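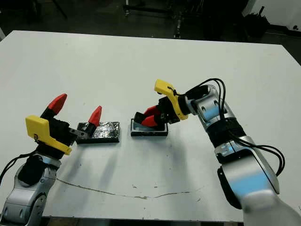
Efthymia Karamanlidis wrote that the Urnik digital coin bank had stopped adding coins to the balance. Everything put in after the first evening read as zero, although the coins dropped through to the drawer. Notes keyed in by hand were accepted. She had already changed the batteries once.

Support > Money banks > Urnik > Open tickets

Last updated: Jul 25, 2020

Product: Urnik coin bank with display, Grekton edition
Fault: coins not counted, display otherwise normal
Handled by: Arūnas Adomaitis

Entry 1
Asked customer to hold CLEAR for 5 seconds with the lid closed, then insert one coin of each value. Result: display wakes, shows the slot symbol, balance stays at 0.00. The keypad responds on all keys. Display fault ruled out.

Entry 2
Asked for the currency setting. Customer reports it was on the second position. The switch is under the battery cover and is easily knocked when the cells are changed. Moved back to the first position and bank reset. Two of the larger coins now count, small ones still do not.

Entry 3
Slot check. Customer brushed the coin path with a dry paintbrush and removed a scrap of card from behind the size lever. Small coins now register, but the lowest value is read as the next one up — consistent with a lever that is not returning fully.

Entry 4
Ran the learn routine: hold SET and 1, insert the same coin five times, wait for the tone. Repeated for each value. Customer then fed in 60 mixed coins. 47 counted correctly, the remainder read one value high. No coins missed.

Entry 5
Lever spring suspected. This cannot be adjusted from outside and the casing should not be opened by the customer. Replacement slot unit requested from Pylypenko stores. Saved balance will be lost when the unit is changed; customer told to write it down first and re-enter it with the manual deposit key.

Note for other agents: the savings target on this model stops at 2,000. A bank that has reached its target also shows no change when coins go in, so check this before running the learn routine.

Status: waiting for part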